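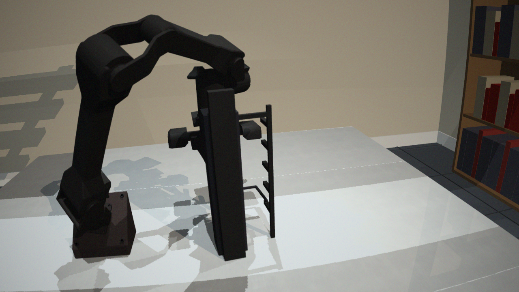

Arnout Coppens

I spent part of June with the Seltance starter package, the one Lelow sells as a way to "try your cell before you buy your cell." You get a simulated arm, a parallel gripper, a set of ready-made tasks and a license for 2 seats. The sales page promises 200 tasks. Most of what I opened was the same handful of jobs with the furniture moved.

The render at the top is from the board-and-rack task, the one Lelow likes to show buyers. The gripper has hold of a tall black board, with the rack's pegs just to the right of it. It looks good, I'll give them that. The shadows are soft and the tabletop even picks up faint reflections. None of that tells me how a real board behaves when the fingers close on it a little crooked.

My complaints so far:

- Black arm, black board, black rack. Try judging a gap between them on a laptop screen. I asked support for a way to recolor parts and was pointed to the Tai add-on, sold separately for $700.
- Grip force is one slider with no units. I'd like to know what I'm setting.
- The manual runs to 453 pages and the chapter on contact settings is four of them.
- Somebody modeled a bookshelf full of books for the background. I would have taken a better friction model.

Setup was painless, and the arm motion can be exported as a plain file, so I'm not sending it back yet. Lukari has a cheaper package with uglier pictures and I want to run the same rack job there — same board size, same peg spacing — before I say which one deserves the money.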